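Okthorpe Bench Mat, Large, Brown
Item group: Work surfaces / Mats and covers
Supplied by Jestley

General
The Okthorpe bench mat is a loose-laid cover for flat work tables. It protects the tabletop from scratches and gives small parts a surface they do not slide on. The mat is laid without glue or clips and can be rolled up for storage. One face is textured, the other smooth. Lay it textured side up.

Sizing
Choose a mat smaller than the tabletop and leave a bare margin of 50 mm on each side. A mat that hangs over the edge will curl with time. Trim with a utility knife and a steel rule, cutting from the smooth face. Three light passes give a cleaner edge than one heavy pass.

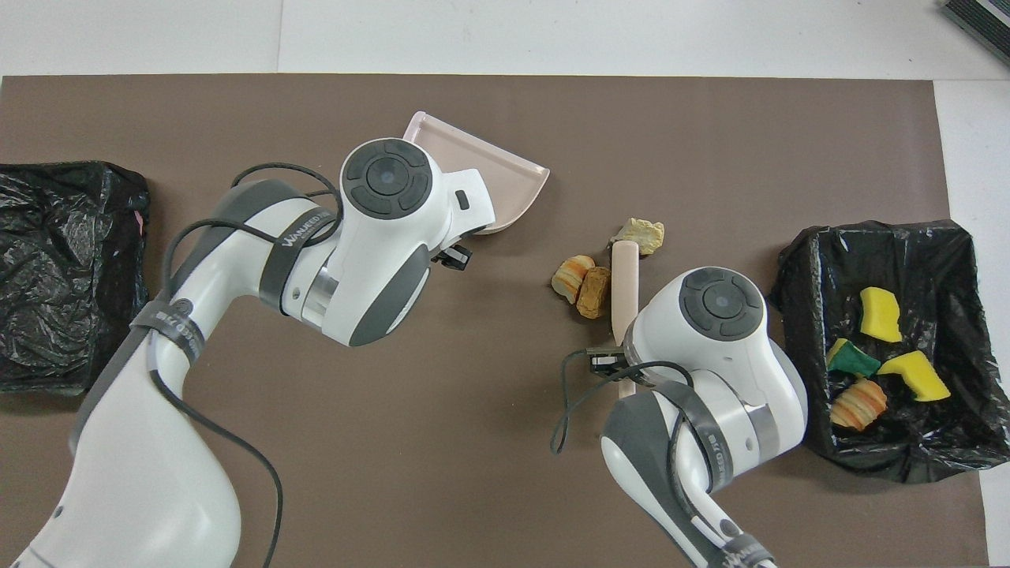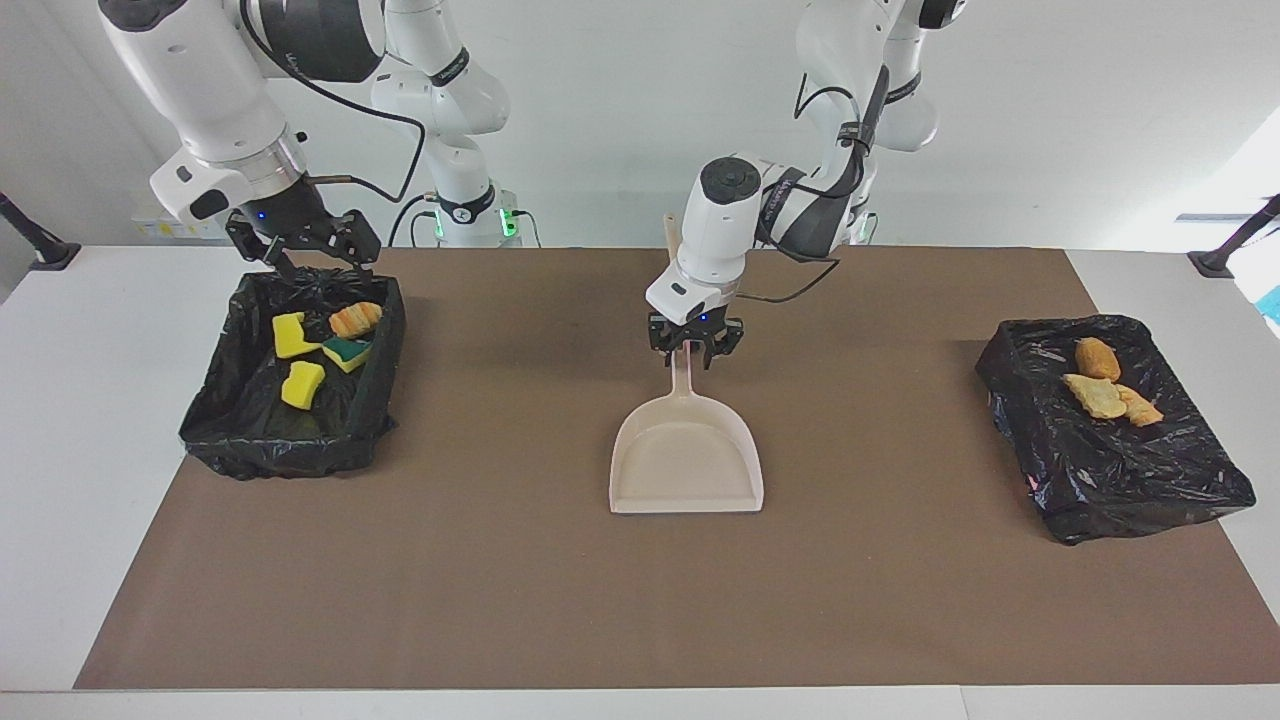

Brown mat on a white table.
Photos: Mwanaisha Mutiso / Jestley

Fitting
Unroll the mat and leave it flat for one day before use. In a cold room allow two days. Wipe the table with a damp cloth and let it dry fully — trapped water leaves a dull mark on painted tops. Smooth the mat from the center outward by hand. Weights may be placed on the corners until they stay down.

Care
Sweep daily. Wash with warm water and mild dish soap, then rinse. Do not use acetone, paint thinner or bleach. Oil should be wiped up the same day. Cut marks do not close up, and a mat that is cut through should be replaced.

Limits
Maximum surface temperature: 80 °C
Soldering: not suitable
Static control: none — order the Vidari grounded mat instead
Outdoor use: not recommended
Food contact: not rated

Ordering
Packed one per tube. The tube is 200 mm wide and should be stored upright, away from heaters. Orders of 200 mats or more ship on pallets. Color may vary slightly between batches, so mats for one room should be ordered together. Returns are accepted on untrimmed mats only.

Technical questions: Fermín Vergara, Jestley product desk
Page revised September 10, 2026. Replaces the August sheet.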